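Household Tasks and Automation: Programme Update
Jun 16, 2024

The Irell centre has published its first progress note on the Kobzar programme, which examines whether machines are ready to take on ordinary chores in homes and small workshops. The note finds that they are ready for very few, and it advises members not to alter staffing or purchasing plans on the strength of demonstrations seen this year.

The programme began with a list of 57 chores proposed by member organisations. From this, 18 were chosen for study. They include wiping a work surface, laying a table, folding cloths, sorting fasteners into trays and putting small tools back in their places. Each was selected on the grounds that a person can learn it in a few minutes and would expect to do it without supervision thereafter.

Of the 18 chores, 2 have so far been completed by a machine to the standard set at the outset, which requires 15 attempts in a row without help. Both involve rigid objects of a known shape, placed within easy reach. The remaining chores were either completed on some attempts only or have yet to be tried.

Tabletop work has received the most attention. Members often describe it as the simplest part of the day, and the centre shared that view when the list was drawn up. The results have been mixed. A clear surface presents little difficulty. Once thin, light or flexible articles are brought in, the number of successful attempts falls sharply, and small changes in the position of an object can be enough to end a run. Glossy surfaces are a further concern, as reflections can make the edge of an article hard to judge.

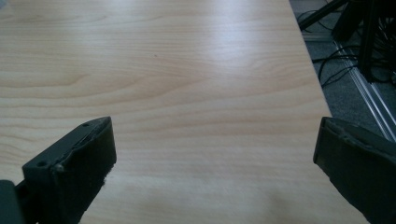
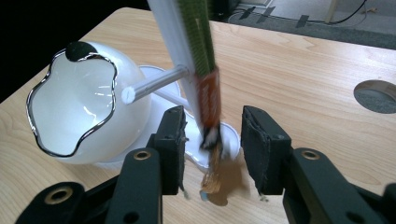

Tabletop work, with the gripper fingers open. The second view shows a white bowl with a silver rim and a tuft of tan bristles.

Bristles, cloth and string remain among the hardest materials in the study. They bend when touched and do not return to the same shape, so a movement that succeeds once may fail the next time. A person makes the necessary correction by feel. Most of the machines offered to the centre rely chiefly on sight, and the note recommends that suppliers be asked plainly what sense of touch their equipment has, if any.

The note also considers the use of hand-held grippers, with which a person carries out a chore while a record is made of the movement. Such records are then used to train a machine. Plilari, which advises the programme on training methods, regards this as a practical way to gather a wide range of everyday movements at modest cost. The centre agrees, with the reservation that a chore performed well by a person holding a gripper should not be counted as a chore performed by a machine. The two are recorded separately in all Kobzar results.

On the shop floor the position is slightly better. Parts tend to arrive in the same place and the same order, and benches can be laid out to suit the equipment. Grendora has offered the use of a packing bench for the next stage, which will look at filling trays and closing small cartons. Domestic chores will continue alongside this work, beginning with the laying of a table.

Members considering a purchase are advised to request a trial on their own premises, using their own articles, and to keep a written record of every attempt, including those abandoned part of the way through.

The full note is available to members on request. Comments on the list of chores will be accepted until the end of July and should be sent to the programme office at Irell.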